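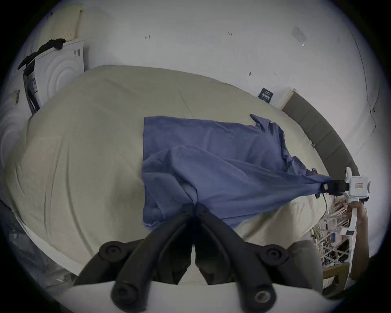
Visite chez Dorell : une matinée dans les chambres d'exposition

25 janvier 2021

Je voulais écrire ce compte rendu depuis le mois de novembre, mais j'ai toujours remis à plus tard. La maison Dorell ouvre ses portes au public deux fois par an, et cette fois j'ai pu m'inscrire à la visite du matin. Nous étions un petit groupe, tous intéressés par la literie et le linge de maison, et l'inscription était gratuite.

Il faut savoir que Dorell se trouve dans la zone d'activité d'Istitden, assez loin de la gare. J'ai pris le bus 14, qui m'a laissé devant un grand parking. L'entrée du public n'est pas celle des camions, il faut contourner le bâtiment par la gauche. J'ai perdu cinq minutes à cause de cela et je le signale pour les prochains visiteurs.

La visite commence par l'entrepôt des tissus. On nous a dit qu'il y a là 1 000 rouleaux, rangés par matière et ensuite par couleur. L'odeur du coton neuf est très agréable. J'ai demandé si on pouvait toucher et la réponse était oui, avec les mains propres. Ensuite on passe dans l'atelier de couture, où les machines font beaucoup de bruit et où il est difficile d'entendre les explications. Je conseille de rester près du guide.

La partie que j'ai préférée est à l'étage. Ce sont des chambres aménagées comme chez des particuliers, avec un vrai lit, des murs blancs, une tête de lit rembourrée dans un ton gris-brun. Celle du grand lit m'a plu tout de suite. Le drap-housse est d'un beige très pâle, presque la couleur du sable sec, et il donne beaucoup de calme à la pièce. J'ai noté aussi le bois clair en haut de la tête de lit, un détail discret que je trouve réussi.

C'est dans cette chambre qu'on s'occupe du linge. Une pièce en tissu bleu était étalée au milieu du lit, une moitié à plat et l'autre encore toute en plis. Le bleu sur le beige, c'est très joli, et je me suis dit que je devrais essayer ce mélange chez moi. J'ai aussi compris pourquoi je plie mal : je travaille toujours sur une table trop petite. Sur un grand lit on a la place d'étendre le tissu, de tirer un coin, de lisser avec la main, puis de recommencer de l'autre côté.

On nous a donné quelques conseils que je recopie de mon carnet. Étaler d'abord la partie la plus plate. Prendre les plis par le bord et jamais par le milieu. Pour une chemise, s'occuper des manches avant le reste. Pour une taie, chercher les coins et les poser l'un sur l'autre. Je les ai essayés le soir même et le résultat est meilleur, même si mes chemises gardent un côté un peu de travers.

La visite se termine à la boutique. Les draps de la gamme Nindent sont beaux mais chers pour moi. J'ai acheté deux taies de fin de série, de la gamme Prosser, dans un beige qui ressemble à celui de la chambre. Il y avait aussi du café et des biscuits - le café était trop léger à mon goût.

Une remarque pratique pour finir. L'escalier vers l'étage est raide et je n'ai pas vu d'ascenseur, il vaut mieux téléphoner avant si on marche avec difficulté. Les photos sont permises dans les chambres, mais pas dans l'atelier.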